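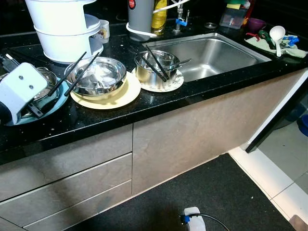 4. Staging the Counter for Shift Handover

Section 4 covers how kitchen staff and the Gukent counter unit share one sink station. Before the unit was installed, the late shift at each site cleared and washed its own dishes. With the unit in service, staff stage the dishes and check the result, and the unit handles the pieces between those two points. Dishes may be staged as they come from the table: bowls stay on their plates, and chopsticks may be left across a rim or standing in a pot. Do not pre-sort by size.

4.1 Staging

1. Set the station selector to HOLD.
2. Place each bowl on its own plate, left of the sink.
3. Empty all food and liquid into the waste bin.
4. Remove glass and knives. These remain hand-wash items.
5. Check that the gripper fingers open and close freely.
6. Set the selector to RUN and step back behind the floor line.

Note: Maximum load per lift is 398 g. Heavier pieces are skipped and listed on the panel.

Caution: Do not reach across the counter while the selector is at RUN. Set it to HOLD and wait 8 seconds before moving any dish by hand.

4.2 During the Run 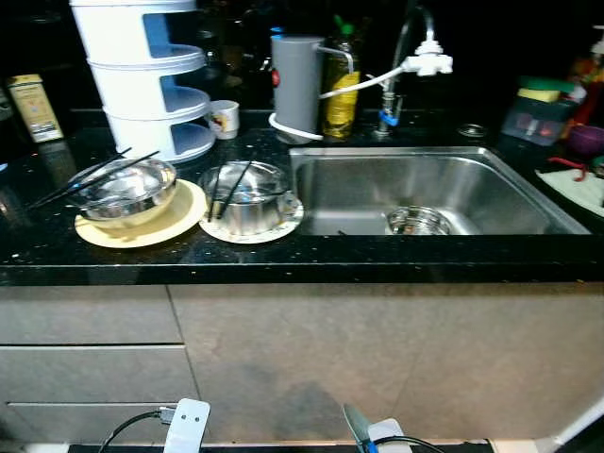 Figure 4-2. Sink station with one steel bowl in the basin and two on the counter.

1. Keep the basin clear of sponges and cloths. Store them on the right side of the counter.
2. If the unit stops with code 75, a piece has slipped. Set HOLD, reposition the piece, and press RESUME.
3. Do not add dishes to a run in progress. Stage them for the next one.

4.3 Staff Duties

The person formerly assigned to dishes is now the station lead. The lead stages, clears stops, and inspects 100 percent of pieces before they return to the shelf. Hand-wash time is logged separately on Form B. At the Wostgate and Nundby sites, the lead rotates each shift so that every employee keeps current on both tasks.

Send changes to this section to Chrysoula Theodorakopoulos, Bajwa Site Services.

Revised May 2021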